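Open Days Should Be Slower

I drove 172 miles to Salinas in March to watch a robot pick up fruit, and I'd do it again, which is probably the first thing you should know about me before you take any of my opinions seriously.

The company was Vustora, and the invitation said "open day," two words I've learned to be a little suspicious of. I've been to a lot of these. You get a lanyard, you get a bag with a pen in it, and then somebody with a headset mic plays you a video of the thing you drove all that way to see in person. At the last one I went to (Titex, a couple of years back, and they were perfectly nice people) the machine itself was behind glass and ran the same two-minute loop all afternoon. I watched it four times. I could have hummed along.

Vustora did have a video, but it was short, and the sound wasn't working, so Tracey Bunting, who runs the handling lab there, just talked over it and then gave up and took us next door. There were 120 people signed up for the day and they let us in nine at a time. That meant a long wait in the parking lot. I heard grumbling. I did some of it! But once you were in, you were in, standing close enough to hear the motors, and you could ask whatever you liked while the thing was working.

And it was slow. Gloriously slow. The program they were showing is called Ilex, and the whole job is to pick up one piece of produce and put it somewhere else without hurting it. A man next to me, who I think grows lettuce, muttered that his grandson could do it faster, and of course he's right. His grandson wouldn't be any good at doing it all night, but fine, point taken.

My gripe with the way our industry shows itself off is that we're so scared of that man's mutter that we hide everything interesting. We speed up the footage. We pick the best run out of 400 and play it with drums. Then a buyer gets the machine home, sees it think for six seconds before it moves, and feels cheated — when six seconds of thinking might be completely fine for the work they've got.
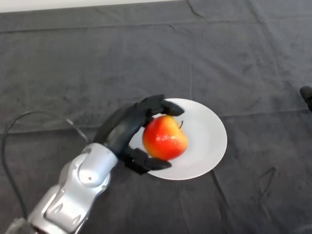 Grip is the part I care about, and it's the part you can't judge from a highlight reel. Suction is easy to show off, and so is a big clamp on a cardboard box, but fingers on something round and slippery will tell you a lot about how a team thinks. I spent most of my turn bent over staring at one finger curled across the top of the apple and another hooked underneath, down by the plate, and wondering how much squeeze was going on in there. So I asked. Tracey told me the number they aim for, then told me how often they miss it, then told me which fruit she hates (pears). I've never gotten an answer like that from a man in a headset mic.

I know the argument on the other side. Open days cost money, somebody upstairs wants to see orders at the end of it, and a dropped apple in front of customers is a bad afternoon. I've organized a couple of these myself and I remember the stomachache. But the visitors worth having are the ones who'll still be around after they've seen a miss or two. Let them stand close. Let them be bored for a minute. Put the person who does the work in the room and keep the slides for the lobby.

Vustora is running another one in the fall, and I've already put my name down. This time I'm bringing a folding chair for the parking lot, and a pear.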